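Chapter 4
Reading the Label: What Cleaning Claims Can and Cannot Tell You

Walk down the cleaning aisle of any supermarket and you will be promised a great deal. Sprays kill "99.9 percent" of something. Powders are "natural." A descaler is "tough on limescale, gentle on everything else," which ought to make you wonder how it knows the difference.

Amra Stojanović spent 21 years testing household products at Vanwood and came away with a short rule: a claim without a surface, a dose and a waiting time is decoration. We will lean on that rule in this chapter, and we will also ask where it fails.

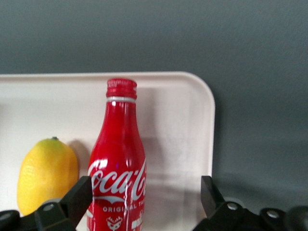
4.1 The Missing Minutes

Take a disinfectant sold under the name Farnow. The front says it works "instantly." The small print on the back asks you to keep the surface wet for 60 seconds, after cleaning it first. Few people do either. Hsin-yi Kan watched 45 households wipe down their kitchens and found that most dried the counter right away. Was the product at fault, or the word on the front?

The maker would say the directions are there for anyone to read. Perhaps so, but they are printed in gray on silver, under the fold of the label.
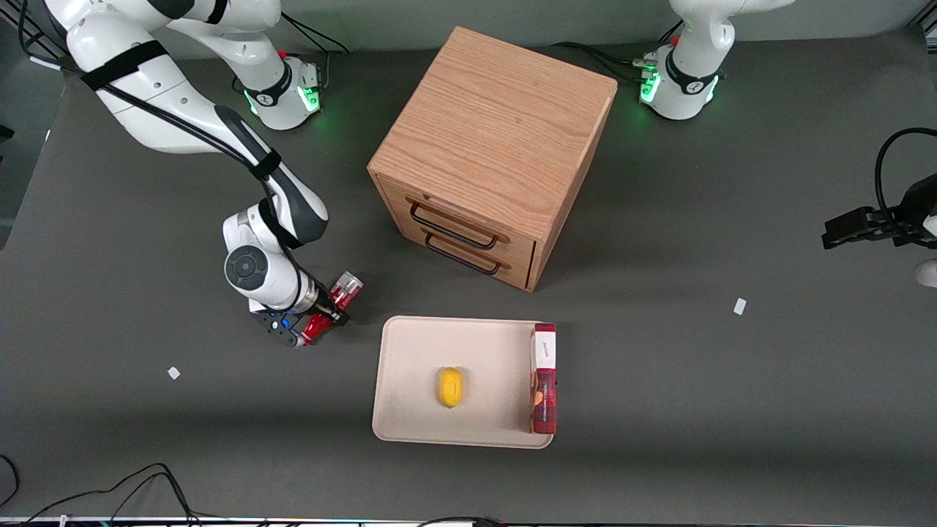

Figure 4.2. White arm and gripper over a dark tabletop, beside a tray.

Before you go on, find one cleaner at home and copy out every claim on it. Mark those that name a surface, a dose and a time. Keep the list for Section 4.3, where we look at the word "natural."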